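Security Office Diary: March, Mailbox Forwarding Review

The office began the quarterly review of mail accounts at 8:30 a.m. Kenneth Ocampo exported the rule lists from the mail server, and the export was complete before the first meeting. Sillstead holds 1,000 active mailboxes across its offices. Of these, 100 were found to forward messages automatically to an outside address.

Most of the rules had been set up by staff who have changed departments. Gönül Karaca sorted them by age and by the type of data each account normally receives. She placed 10 accounts in the first group for immediate attention. All 10 belong to payroll or purchasing, where a copied invoice or bank form could be used to redirect a payment.

The rules on those accounts were turned off at 11:15 a.m. Account holders received a written notice from this office, with a copy to their managers. Two managers asked for a delay until month-end processing was finished. The request was declined, and shared folders were offered in place of forwarding.

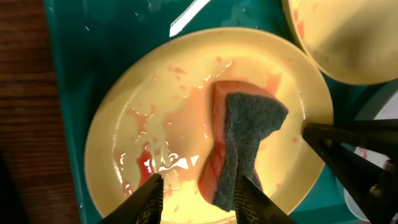

Page last changed: March, 4:40 p.m.

Masaru Sugawara raised the matter of sign-in records in the afternoon. The present system, Itis, keeps 4,000 entries per account and then writes over the oldest. For a busy shared mailbox this is too short a history to show when a rule was created. He will ask the supplier for the cost of longer storage.

Benjie Policarpio reported that the purchasing mailbox still accepts a password alone. A second sign-in step is to be required there before the next payment run. Thierry Riviere will update the staff instructions and remove the old page on how to forward mail while on leave.

The remaining 90 accounts will be reviewed in order of age. Exceptions must be approved in writing by a department head and will expire after six months. Form to be drafted by Ms. Karaca. Spare key for the records cabinet returned to the front desk at 4:30 p.m.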